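Right, a few people asked what I do all day now that I've moved over to the robot side of the workshop, so here's a thread. Get a brew, it's a long one.

Short version: I teach a pair of robot arms to take old desktop PCs apart and put bits back in. Processors, cables, hard drives, that sort of thing. The project's called Rerel and we're in a unit at Tistthorpe, next door to a place that does conservatory roofs.

When I say teach, I mean I do the job myself, with the robot's hands instead of mine. Every move I make gets recorded. Do it enough times and you've got something the software can learn from. That's the theory and also my entire job description.

There are two ways of doing it. One is you put the arm into its floppy mode and just haul it about by the wrist. Lovely and direct, but you end up leaning right over the PC with your elbow in the way of everything.

The other is remote control, and that's what I do most of the time. I've got a pair of small handles on a stand, I move them, the big arms copy me. It feels like playing one of those seaside grabber machines, except you can win.

First week I was TERRIBLE. I'd been fitting processors by hand for years, could do it while talking to you about the football. Then somebody gives you two fingers, no fingertips and no sense of touch, and you're a toddler again.

You don't notice how much you feel your way through a job until you can't. A plug going home, that tiny give and then the click? Gone. I was watching for it by eye and getting it wrong more often than right.

The station looks a bit like this on a normal day. PC on its side, lid off, processor parked in the printed plate on the left until it's wanted, arms coming in over the top.

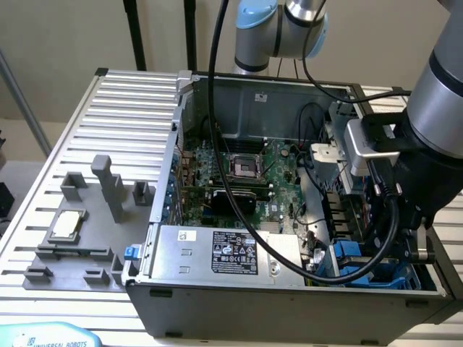
Cables are my nemesis, by the way. Everyone assumes it'll be the processor because it's delicate and expensive-looking. Nope! A processor is a flat square thing that stays where you put it. A cable has opinions.

You get hold of the plug nicely, you bring it across, and meanwhile the rest of the lead has decided to lie down over the exact socket you were heading for. So then you need the second arm to hold it out of the way, and now you're patting your head and rubbing your tummy.

Lucian Matei (he writes the learning software, I just feed it) told me early on to stop trying to be tidy. He wants the wobbles. If I go in a bit crooked and then sort it out, that's worth more to him than a perfect run, as the robot then gets to see what sorting it out looks like.

What he does NOT want is me stopping halfway to scratch my nose. There's a stretch in one of my early recordings where both arms hang there doing nothing while I have a think. Guess what the robot learned to do. It would get right up to the socket and have a little think.

So now I plan the whole move before I start, out loud, like a learner driver. "Over, down, wait for the cable, squeeze, back." The conservatory lot must think I'm cracked.

A good session is 90 runs. Bad one, you get 8 before something needs resetting and everyone goes for lunch. We wanted 120 for the cable job alone before Lucian would even try training on it.

People ask if it gets boring. Bits of it, yes. Resetting is boring. Everything goes back where it started, then you shift it a smidge so the robot doesn't just memorise one spot, then off you go again. Podcasts help. I've done the whole of the Tudors.

Speaking of which, Tudor Stanciu came over from our Priltport site and had a go on the handles. Never touched them before in his life. Had a plug held properly on his second try and has been unbearable since.

To be fair to him, he moves really slowly, and slow is good. My natural speed is "get it done before the kettle boils". I've had to unlearn that. If I jerk the handle, the arm jerks too, and the recording's got a jerk in it forever.

The other big lesson was where to look. I used to stare straight at the PC from my chair. But the robot doesn't sit in my chair, it's got its own cameras, and one of them is down by the gripper. So Lucian made me work off that view for a while.

Completely different job! From the chair you can see the whole layout but hardly anything of what the fingers are up to. Down at the gripper you can see the fingers beautifully and you've no idea where the rest of the arm has got to.

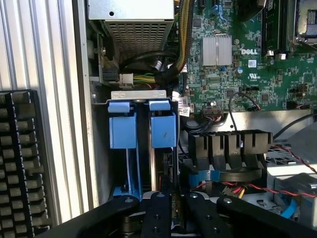 Gripper's-eye view of the Dell, fingertips just below the hard drive.

Those blue plastic bits are your friends. On the drive jobs I line up on the blue every time, it stands out so well against all that grey metal. When a machine turns up with black tabs I sulk.

I do think working off that camera made me better at the whole thing. If I can't tell what's going on from the picture then the robot hasn't a hope either, so I back off and come in from another angle. Simple rule and it's saved loads of duff runs.

Someone's going to ask if I'm training my own replacement. I've been asked by my mum, my dentist and a man at a bus stop. All I can tell you is that there's a mountain of old PCs, I've only got two hands, and I'd much rather be doing this than undoing screws till I retire.

Next up is a run of machines from Mahama, different cases, so half of what I've taught it may well go out of the window. We're hoping to have it doing drives and cables on both sorts by October. Lucian says October. I say bring biscuits.

Happy to answer questions if you've got them, especially if you've done remote control work with other kit. I want to know what you all do about cables. Please. Anything.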